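4.3 Emptying, rinsing and storing bottles at the tea table

This section applies to plastic bottles with a threaded neck and a separate screw cap, used at the Cutach tea table. It does not apply to glass bottles or to the kettle. For the teapot, see 4.4.

Before you start

Clear a space on the tabletop large enough for the bottle, the teapot and one folded towel. Keep bottles and wet towels away from the cable opening. If a power cord runs through the opening, unplug it at the wall first.

1. Stand the bottle upright on a level part of the table.
2. Hold the body with one hand and turn the cap counterclockwise. Do not squeeze. A full bottle will spill over the neck.
3. Place the cap on the towel with the open side up.
4. Pour out the contents at the sink – not into the drain tray, which holds only 400 ml.
5. Add 200 ml of lukewarm water, refit the cap and shake.
6. Empty the bottle and repeat step 5 until the rinse water is clear. Three rinses are normal.

CAUTION: Do not use boiling water. Thin plastic softens at the shoulder and the cap will no longer seat.

NOTE: Leave the ring band on the shoulder in place. It does not need to be removed for rinsing. Wipe under its lower edge with a corner of the towel.

Drying

7. Wipe the outside of the bottle from the neck down. Pat the label dry. Rubbing lifts the edges.
8. Stand the bottle on the table without its cap. Leave at least a hand's width between the bottle and the teapot so that either can be picked up without touching the other.
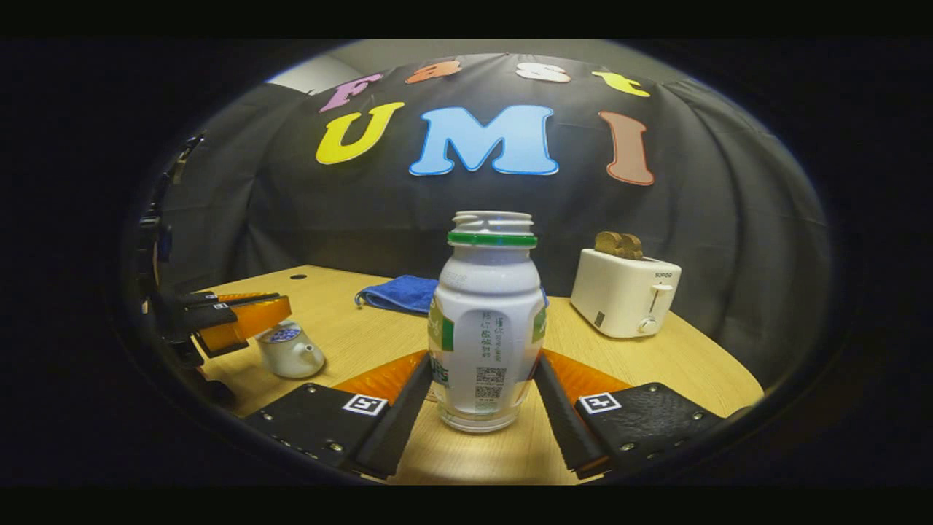
Can the cap go back on the same day?
Only if the inside of the neck and the threads are dry to the touch. Otherwise leave the bottle open overnight and check again in the morning.

9. Hang the towel after use. Do not store it folded while damp.
10. Refit the cap hand-tight and place the bottle on the lower shelf of the Akitz cabinet, label facing out.

Bottles not used again within 72 hours should be rinsed once more before filling. Discard any bottle with a cracked neck, worn threads or a smell that remains after step 6 – do not refill it for drinking.

Replacement caps and drain trays are ordered through the Plolovbridge office. State the neck diameter in millimeters, measured across the outside of the threads.

Section revised 19 September 2026, R. Čierny. Checked by A. Naqvi.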